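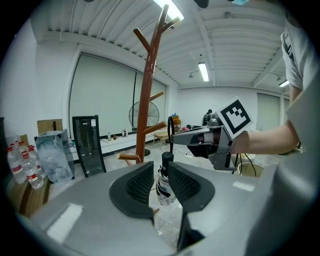

Folded umbrella, white with a black and blue pattern.

Energy Studies > Second Year > Corporate Power Purchasing > Week 3 Notes

Last updated 6/16/24

Week 3: Who carries the risk in a power purchase agreement?

Welcome back, everyone, and thank you for the thoughtful emails after last week's session on grid connection queues (I have read them all, and I will get to the ones about transformers, I promise). This week we leave the engineering alone for a while and look at the contract itself, which I know sounds dry, but I have come to be very fond of these documents and I hope a little of that rubs off.

A power purchase agreement, or PPA, is a long contract between somebody who makes electricity and somebody who wants to buy it. In a physical PPA the buyer takes title to the power, usually through a licensed retailer. In a virtual PPA no electricity passes between the two parties at all. They agree on a fixed price, the generator sells into the market at whatever the market is paying, and the two of them settle the difference in cash. If the market price is above the fixed price the generator pays the buyer; if it is below, the buyer pays the generator. Please get comfortable with that last sentence before you go any further, as every year a good number of people get the direction backwards in the assignment.

Our running case is the Grolton wind farm, with Cluvent as the developer and Bergmann, the cold storage company, as the buyer. You'll remember Bergmann's warehouse at Nemham from the load profile exercise — it runs day and night, and its demand hardly moves from one season to the next. The wind at Grolton is not nearly so obliging.

Volume and shape

Under a pay-as-produced contract the buyer takes whatever the farm generates, when it generates it. On a still evening Bergmann still has to keep its freezers running, so it buys from the market at the evening price. On a windy night it has more energy under contract than it can use. This mismatch is called shape risk, and here it sits with the buyer. Under a baseload contract the generator promises a flat quantity in every hour and has to make up any shortfall itself, so the risk moves across the table, and the price normally rises to reflect that.

Naomi Urio's guest lecture in October will go through how a buyer's treasury team looks at this, and she has very kindly offered to stay on afterwards for questions. Do bring some.

Price and location

A virtual PPA is settled against a reference price, and it matters enormously where that price is measured. If the farm is paid at its own node but the contract settles at a regional hub, the gap between the two is called basis, and one of the parties will be wearing it. Look for the settlement point in the definitions section. It is often tucked away in a place you would happily skip.

Curtailment

Sometimes the farm is told to turn down because the lines are full, and sometimes it chooses to because prices have gone negative. Good contracts treat these separately. In the case file, Cluvent bears the economic curtailment and the first 21 hours a year of network curtailment; beyond that the parties share the loss equally. Have a think about whether you would have signed that if you were Bergmann, and what you would have asked for in return.

Certificates

Don't forget the renewable certificates! A buyer who wants to make a public claim about its electricity needs to own and retire them, and a contract that is silent on the matter is asking for an argument later.

Reading for the tutorial

Grímur Ketilsson's chapter on settlement, in the course reader, sections 2 and 3. It is slow going in the middle, so have a cup of tea handy. The Grolton term sheet is on the course page under item 1713.

For the tutorial, please come with a one-page note naming the risk you think Bergmann has underpriced, and the clause you would change. Handwritten is fine, so long as your neighbour can read it.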